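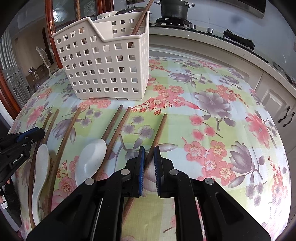 26 June 2019

Chopsticks again today, and spoons, and I have been thinking about them all evening, so I had better write it down before I go up to bed.

I've set the kitchen table three times a day for most of my life and I don't believe I ever gave a thought to how a person picks up a chopstick. You just do it! Your fingers go down, one of them rolls the thing a little, and up it comes. But watch a gripper with two flat jaws go after one and you start to feel quite tender toward your own hands. A chopstick is thin and it lies right down against the cloth, and if there's another one snuggled up beside it, well, which one are you taking? I'd take both and sort them out on the way to the basket, and I wouldn't know I had done it.

The spoons are a different sort of trouble. Ours are the white soup kind with the deep bowl, and they're shiny and slippery and wider at one end than a jaw wants to open (or so it looks to me). By the handle is the sensible way. I said so out loud to the empty hallway, as if I were teaching a grandchild.

I read a long piece back in April about a warehouse outside Skonbridge where they have machines moving boxes all night long, 400 to the hour, and the man writing it was very sure that our dishes would be next. Vetach was going to sell us all an arm for the kitchen counter. I cut it out and put it in the drawer with the takeout menus, and I got it out again tonight and read it over with my tea. It's a good piece, but a box is a box. It has six flat sides and it doesn't mind being squeezed. I don't think he has ever cleared up after a family supper, with the cloth rucked up and the spoons lying every which way in among the chopsticks and one always rolling under the edge of something.

And then there's the basket. I'm fond of that white basket, it has the little holes all over and it drains beautifully, and I've had it since the old Manolakis store closed and sold off its shelves. Getting a chopstick into it is easy for me. For a machine I suppose it means turning the thing up on end and finding the opening and then knowing when to let go, and every bit of that is a separate thing to learn. When I think how long it took me to teach my own two to put the silverware away (and one of them still can't, at 31), I feel more patient about it.

So can they do it yet? My answer tonight is some of it, slowly, on a good day, if you don't stand over them. I'd trust one with the big pot sooner than with the chopsticks, which is the opposite of how I'd do it with a child. I would like to be around when one can do the whole table, and shake out the flowered cloth besides, and fold it on the old creases. I'd give it 25 years. I was told less than that at the Plomlow library talk, but there was cake, and everyone was feeling hopeful.

My back is sore and I must remember to buy dish soap. There's half a melon left, and I mean to have it for breakfast.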